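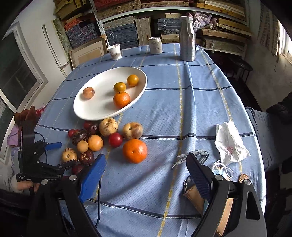
One student asked after the last session whether a large repeat always needs a large room, and whether the printed repeat on the label can be trusted when ordering cloth for curtains. The short reply was no to the first and usually to the second. The longer reply takes up most of these notes.

Furnishing Textiles, Unit 4
Repeat, Match and Yardage
Handout revised Mar 5, 2024

4.1 Terms

Vertical repeat: the distance from one point in the design to the next identical point, measured along the warp.

Horizontal repeat: the same distance measured across the width. On most printed furnishing cloths the width holds a whole number of horizontal repeats. On checks and narrow stripes it may not, and the seam has to be planned for.

Straight match: the design meets at the same height on both selvages.

Half-drop match: the design on one selvage sits half a vertical repeat lower than on the other. Every second width is shifted when cutting. Waste depends on the order in which widths are cut, so work out the order on paper first.

Railroaded: the design runs across the roll, with its top toward one selvage. Common for upholstery. Do not mix railroaded and up-the-roll cloth in one order without marking the direction on each cut piece.

4.2 Measuring a repeat

Lay the cloth flat with no tension. Choose a small, sharp motif, such as a leaf tip or the corner of a check. Measure over several repeats and divide. A single repeat measured on its own carries the full reading error. Washed cloth is measured again after washing, and the second figure is the one used.

Woven checks drift more than prints. The Kragh check in the sample cupboard and the Humness stripe were both cut from full rolls, and the difference between the start and end of a roll is large enough to show at a seam. Cut all widths for one window from one roll.

4.3 Working out yardage

Step 1. Finished length plus hem and heading gives the cut length.
Step 2. Divide the cut length by the vertical repeat and round up to the next whole number.
Step 3. Multiply back by the repeat. The result is the adjusted cut length.
Step 4. Multiply by the number of widths.
Step 5. For a half-drop, add half a repeat to the total.

Worked case, straight match. Finished length 200 cm, hem and heading 28 cm, repeat 43 cm. Cut length is 228 cm. 228 divided by 43 is 5.3, rounded up to 6. Adjusted cut length is 258 cm. Four widths need 1032 cm.

Same window in Manton, a plain cloth with no repeat: 4 x 228 = 912 cm. The patterned cloth costs an extra 120 cm before any allowance for flaws.

4.4 Scale

Room size is a weak guide. Viewing distance and the flat area available matter more. A seat cushion that shows less than one full repeat will read as a fragment, whatever the size of the room. Gathered curtains hide part of the design, so judge the sample in folds.

4.5 For next session

Read the Clorkunholm pattern book, sections on border prints and directional cloth. Reference number 1428 in the library. Bring one measured repeat from a cloth at home, with the number of repeats you measured over.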